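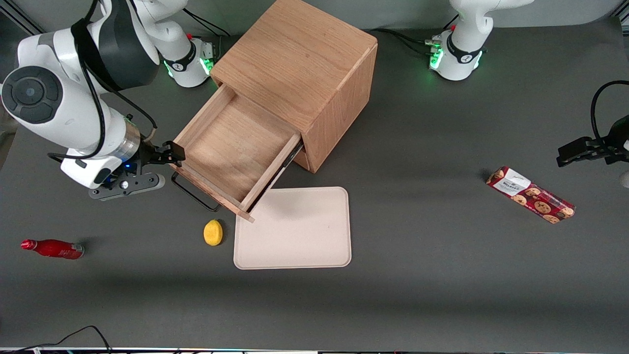 Figura 3. Mueble de roble claro con el cajón abierto del todo y vacío.

3.2. Mobiliario y registro de aperturas

El mueble de la Fig. 3 es de un solo cajón, veta visible en la tapa y en el costado. Elegido por eso mismo: un cajón, un frente, sin compartimentos que compliquen la anotación. Suministrado por Bagheri, sin modificar. Se coloca algo girado respecto al borde de la mesa, nunca en paralelo.

Registro completo: 2.478 aperturas entre las dos sedes (Prirkville y Vosbridge), de las cuales 560 con el cajón vacío y el resto con carga. Las de cajón vacio sirven de referencia para todo lo que sigue. Carga máxima, 5 kg; por encima el fondo cede y los datos no son comparables (véase 3.4).

Recorrido medido desde el canto del frente hasta el cuerpo del mueble. Dos lecturas por apertura, se conserva la segunda. Discrepancias revisadas a mano por Kianoush Karimi; casi 1.000 lecturas repetidas en abril, por un error de cero en el calibre Otonix.

Desgaste de guías: no se trata aquí. Tampoco la humedad, aunque en Vosbridge la madera se hinchó y hubo que que descartar una serie entera. Los valores por sede van en la Tabla 2.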